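Calldale Forum > Personal growth > Books, talks and courses

Thread: Goal-setting weekends, worth it?

fernhopper
Jul 4, 2021
Just got back from the Kullow goal-setting weekend and I'm still buzzing! I've read the books for years (shelves of them) and always fizzled out by chapter four, so being in a room with other people doing the exercises at the same time was a revelation. You write down everything you want, all of it, silly stuff included, then you cross out until there's one left. Mine was finishing my bookkeeping certificate. I'd have bet money on it being the allotment.
It was 300 pounds with lunches. Has anyone else done it, or something like it?

mossy_kettle
300 pounds to cross things off a list? The library will lend you the same exercise for free. Glad you enjoyed it, but I did a similar one in April and by the second week I couldn't have told you what my one goal was.

fernhopper
Ha, fair! I did wonder about that. They pair you up with someone, though, and you ring each other on a set day. My partner has already rung me and she's terrifying, in a good way.

Tandem77
The pairing is the bit that works, I'm with fernhopper there. I did the Gotia evening course, which is cheaper and longer, and the two of us who got paired still talk. He wanted to swim outdoors, I wanted to stop dreading Mondays and apply for a supervisor's job. Applied, got turned down, applied again, got it!! Same firm, different depot.
Where I'd argue with Kullow is the "one goal only" rule. I had two and they helped each other along.

mossy_kettle
Well, you might have got the job without the course. I'm not being mean, I just don't see how you'd know.

Tandem77
True, I can't know. I can say I hadn't applied for anything in years before it.

quillandoats
Can I put in a word for doing it by post? A bunch of us from the old Qiu reading group send each other a page at the end of each month. What we said we'd do, what we did, what we're doing next. There were 22 of us at the start, fewer now, but I love those letters. Costs a stamp. I got through a 600 page history of canals that way, a few pages before bed, and wrote to everyone when I finished it as if I'd climbed something.

fernhopper
Oh I love that! Do you take new people? My handwriting is awful, mind.

quillandoats
Awful handwriting welcome. Send me a message and I'll give you the address. First page is always written sitting on my bed with a cup of tea, door shut.

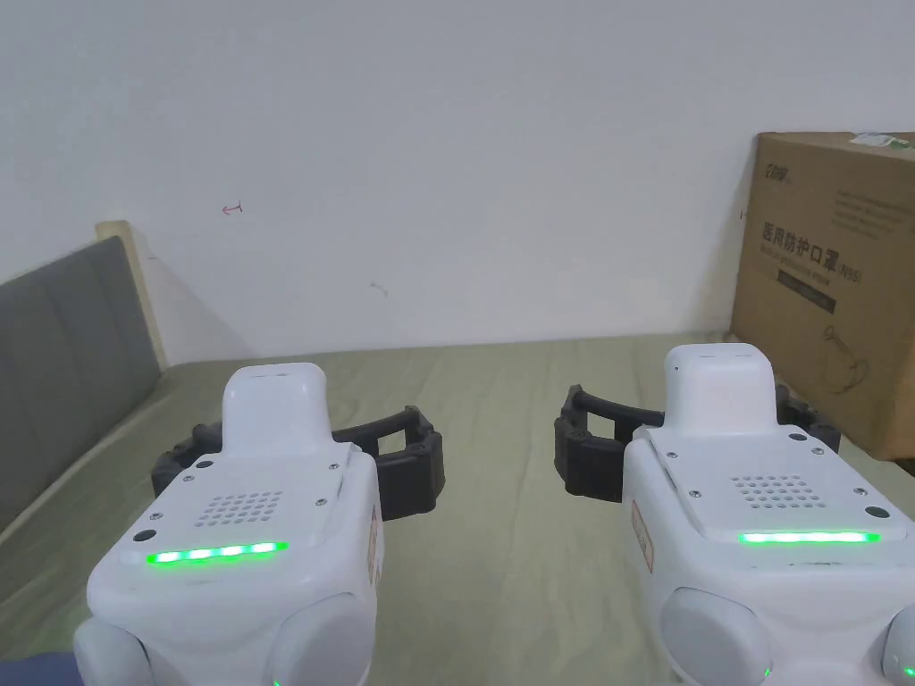 mossy_kettle
A page a month I could manage. Still not paying for a weekend, but put me down for the letters as well please, and I'll try to remember what my one goal was.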